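Standness residents get hot drinks back at the library

The reading room of Standness library will serve tea and coffee again from January, the town council decided on Wednesday, December 18, 2019. Drinks were stopped in July after complaints about stains on the carpet.

Elif Naz Ertürk, who manages the library, said she was glad with the decision. "In winter people stay with us for many hours - some of them the whole day. They asked for tea every week."

A drink will cost 100 pence less than in the old café next door, and pensioners will pay nothing on Mondays. The council gives 2,000 pounds for the first year. Cups must stay in the reading room and may not be taken to the computers.

Not all members were in favour. Matúš Krajčí voted against and said the money is needed for new children's books. The result was 13 votes to 5.

Paper cups will be used in the first months, until the kitchen is repaired.
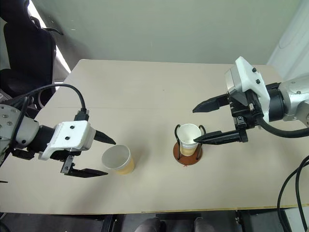 Opening hours

The library stays open until six in the evening, on Saturdays until one. It is closed between Christmas and New Year.

Comments

Štefánia Č.: Good news. Will there be also decaf?

L. Vaněk: I agree with Mr Krajčí, books first.

Barış: Please bring back the biscuits too - the ones from Amivcombe bakery.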